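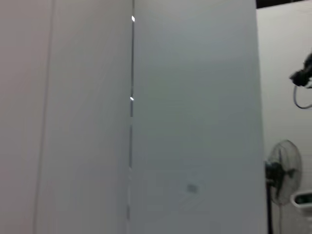
*Grey panels, gap down the middle, fan behind. Small mark low down on the right-hand one.*

**Can a robot wipe down cupboard fronts yet?**

Posted by **halgate_mo**

Got a small workshop, tall smooth panels like these all down one side, and they get grubby. Takes me 20 minutes every evening with a cloth and I'm sick of it. Is there a machine that can do upright surfaces by itself? Not floors, I have a floor one already, it's fine. Needs to find a mark, wipe it, and not jam itself in the gap between the panels. Budget not huge. Would consider secondhand. Also would it cope with the fan and its lead or do I have to clear everything first?

---

**Obinna Usman**

Sort of, but I wouldn't buy one for this.

Wiping flat stuff is the easy bit. An arm with a pad can go up and down all day. Trouble is:

- seeing a faint smudge on plain grey. Shiny bits along the edges confuse the camera, it thinks the glint is the dirt
- pressure. Too light does nothing, too hard and the door moves
- the gap. Cloth corner catches, arm keeps pulling

We had a Drulix arm on trial at Bindalmont for 3 weeks in October doing locker fronts. It did the middles nicely and left a border round every one. Someone went over teh edges by hand after, so we saved maybe half the job. Setting it up ate that.

If you do try it, tell it to wipe the whole panel and forget about spotting marks. Slower but it doesn't miss. And yes move the fan, and anything with a cable. Loops of cable are the worst thing you can leave near an arm.

---

**pegboard_lou**

no. microfibre on a flat mop head, long handle, 5 mins. done

---

**Ververidis Cleaning**

Window robots (the suction sort) will stick to a smooth panel but they dont like crossing a gap, they lose grip and drop. You'd be lifting it off and putting it on the next one each time. I own 2 and only use them on glass. Wouldn't trust one on a door that swings either. Are yours fixed or do they open? Makes a big diffrence.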